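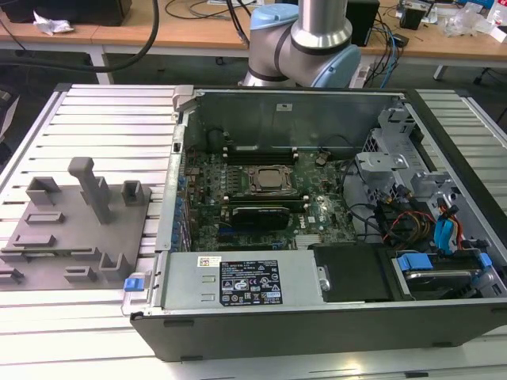

Old office towers should be stripped for parts before they are shredded

Dolores Sorensen
May 25, 2019

The usual case against dismantling office computers is labour cost. Shredding takes seconds per unit and the metals are recovered afterwards. I think the calculation is wrong, and the desktop tower is the machine that shows it best.

With the side panel off and the case laid flat, a Dell tower of this kind gives access to the processor socket, the memory slots, the drive brackets and the power supply from one direction. The work is short. At the Letley depot we logged 103 towers in April and set a limit of 90 seconds for removing the memory and any expansion card. Most units came in under it.

Storage is the weaker point. Boards stacked in a crate bend connectors and chip components, and a part that has to be retested twice is worth less than scrap. Slotted racks cost little and keep each board separate — Hafstein, our sister site, fitted 2 of them and stopped using crates altogether.
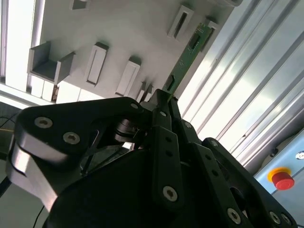
A narrow green circuit board, with a light grey slotted rack behind it.

The objection I take seriously concerns demand. Older memory sells slowly, and a rack full of unsold modules is only deferred waste. My answer is a fixed holding period of 200 days, after which unsold stock goes to the shredder with everything else. Stenham already writes such a period into its collection contracts. Golta should do the same at the next renewal.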